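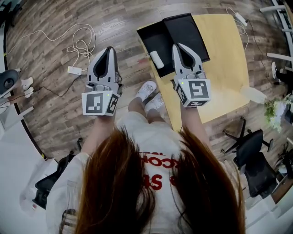 Choosing between two hand-held grippers took the test lead at Grirkavo longer than she had planned. The company had a Rorex pair and a Cheon pair on loan, and she wanted both tried on the same small jobs before any money was spent. A typical one has the operator standing at the table with a gripper in each hand, working over a black tray with a small white cylinder lying in it. "It sounds too easy," she said. "Then you try to pick up something that size with pointed fingers and you find out how much the hinge gives."

2024-01-19
By the Zondau staff

The Rorex fingers close faster, she said, but the trigger is stiff and operators complained after the second hour. The Cheon has a softer pull and a wider opening. "I liked the Rorex on day one. By day four I was reaching for the other pair."

Her team recorded 1444 attempts, split evenly between the two models. She would not give a success rate for either. Seven operators took part, and two of them had never held a gripper before. "Their numbers pull everything down, and I don't want to publish that until we sort it out."

Tracking was the other question. Both pairs were used with printed marker cubes mounted at the base, and she has no complaint about the cubes as long as the operator keeps them turned toward the camera. "People roll their wrists. You lose a face, you get another one - usually. When you don't, that take goes in the trash."

She is leaning toward the Cheon, with the Rorex springs if they can be made to fit. The loan runs out in February. "I'd still like a week with heavier parts," she said. "We haven't touched those yet."

We use cookies to improve your visit. By continuing to browse this site you accept our cookie policy. Accept | Settings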